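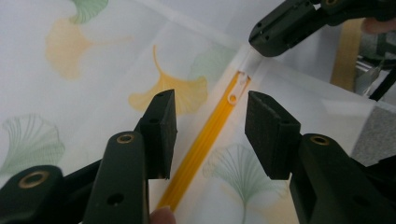 夹爪对比碰头会,纪要还是我来写,周日下午开的,地点在Andirmont二楼靠窗那张长桌。先说结论免得大家翻到最后:海绵垫指头暂时留用,硬胶指头再给一次机会,相机的事没吵完,下次接着吵。这次讨论的重点是薄片类零件,也就是大家嘴里的“黄条子”,两只手持夹爪配合,把它和白色半透明的槽形件对到一起。我一直觉得这活儿最能看出指头的好坏,条子又薄又长,靠近上端有个圆孔,孔上面还有个小缺口,两块黑色海绵垫张开着从两边凑过来,条子就从中间那道缝里穿过去,角度偏一点,合上的时候就会把它推歪。所以会上一大半时间都在说“合上之前”该怎么摆,真正说夹力的反而没几句。

到会的有我、Arturo、小郑、老韩,还有远程接进来的阿岚(她那边网不好,后半段基本靠打字)。Dumdale那边本来说要来一个人,临时没来,他们的意见是邮件发的,我念了一遍,下面会写到。

一、上次遗留的几件事

硬胶指头的样件到了,Strachan寄来的,左右各一对,另外多给了一包螺丝。小郑试装过,说孔位对得上,但右边那根拧到底以后有点别劲,他怀疑是安装座的问题,不是指头的问题。老韩不同意,说他装的那根就很顺。两个人当场就要拆开看,被我拦下来了,会后再拆!结果会后也没拆,这一条继续挂着,小郑负责。

数据命名的规矩上次说要定,我写了一版发群里,只有阿岚回了。没人反对我就当通过了啊,从下一批开始用,旧的不改。

相机支架松动的问题,Arturo换了垫圈,他说够用了,我说再看两周。

二、海绵垫指头

这一项说得最久。目前为止薄片任务一共录了276段,全是海绵垫指头,老韩把其中他觉得“不干净”的挑了出来,一共40段。他的标准是:指头碰到条子以后条子又转了方向,或者操作的人中途用手去扶了。阿岚问用手扶算不算不干净,因为有些步骤本来就允许用指尖按住下端。这个问得好,我们之前真没写清楚。讨论下来是这样:起步时按住下端可以,两只夹爪都接手以后再伸手就不行,要标出来。老韩回去按这个重新挑一遍,我估计他那个数字会变小。

海绵垫的好处大家没什么分歧,软,贴得住,不会在塑料面上留印子。坏处也都知道:垫子会压扁,压扁以后两边不平行,夹薄东西特别明显。小郑提议录满400次夹取就换一副垫子,不管看起来好不好。Arturo觉得太浪费,他更愿意每天开工前夹一下塞尺,过不去再换。我个人站小郑这边(谁会每天记得去夹塞尺啊,反正我不会),不过最后定的是两样都试:一号夹爪按次数换,二号夹爪按塞尺换,跑到下次开会再比。

还有个小意见,垫子和指臂都是深色的,阿岚看回放的时候说分不清垫子边缘在哪儿,尤其是光线暗的时候。她想在垫子侧面画一道浅色的线。老韩担心模型会认那道线,换了没画线的夹爪就不认了。我觉得这担心有道理,可以先在一副旧垫子上画着玩,只给人看回放用,不进训练集。阿岚同意。

三、硬胶指头

只试了很短时间,所以这部分都是印象,别拿去引用。小郑的感觉是定位更准,条子夹住以后不太会自己转,往槽形件上靠的时候手上能感觉到“碰到了”。Arturo试下来正好相反,说滑,他夹了几回都从下面溜走了。两个人用的是同一对指头,哈哈,我只能记成“意见不一致”。

Dumdale的邮件里说,他们那边用硬胶指头夹圆柱件没问题,夹片状件会在表面加一层薄橡胶皮。他们没写橡胶皮的厚度,也没写用什么胶粘的。Arturo去问。如果粘一层皮就行,我们自己剪一块试试,用不着再等Strachan发新样件。

会上定了硬胶指头的比法:同一个人、同一块桌布、同一批条子,海绵和硬胶轮着来,不许先把一种全做完再做另一种。上一轮就是先做完一种,后面那种明显占了手熟的便宜,那批对比我们后来也没法用。

四、相机

腕上这个视角,大家主要抱怨的是右边,容器和指臂挤在一起,占掉一大块画面,条子下端又常常伸出画面底边。阿岚希望整个相机往后退一点,下端能多看见一截。Arturo说往后退指尖就变小了,圆孔和缺口那一带看不清,对不准槽形件谁负责?这里争了很久,我也没完全听明白双方到底在争角度还是争焦距。

老韩提了个折中的,Plarkileck那套控制器能带第二路相机,可以从侧面补一个。问题是第二路的时间戳和夹爪开合的信号差着一截,他上次测过,没有记具体数字(下次请记!)。先让他把延迟测出来,测完再谈要不要加。相机位置本轮不动,谁都不许偷偷动,我说的就是你们两个。

五、桌布

这一条是我加的。换成带银杏叶图案的白桌布以后,有几片黄叶子跟条子颜色挺接近。我本来是想让背景复杂一点,老韩说正好,练出来的东西不能只认白桌子。小郑说他自己看回放都看花眼。投了个票,留着,但是从这批以后,每录一组把桌布挪一挪,别让叶子老在同一个位置。素色桌布也保留一组作对照。

六、钱和东西

剩下的耗材预算是3000,Arturo报的。海绵板和橡胶皮先买,备用螺丝不用买了,Strachan多给的那包够用。第二路相机的钱不从这里出,等老韩的延迟结果出来我再去申请。

七、谁干什么

小郑:拆右边那根硬胶指头,看安装座;给一号夹爪做换垫记录。
老韩:按新标准重挑那40段;测Plarkileck第二路的延迟,写下来。
Arturo:问Dumdale橡胶皮的事;二号夹爪每天塞尺检查,贴张表在桌边。
阿岚:旧垫子画线,看看回放有没有好一点;把“什么时候可以用手扶”写成一段话,放进操作说明。
我:改命名文档,排硬胶和海绵轮换的顺序表,顺便把这份纪要发给Dumdale。

下次会等橡胶皮到了再约,应该是六月里。哪条记错了直接在群里说,我来改。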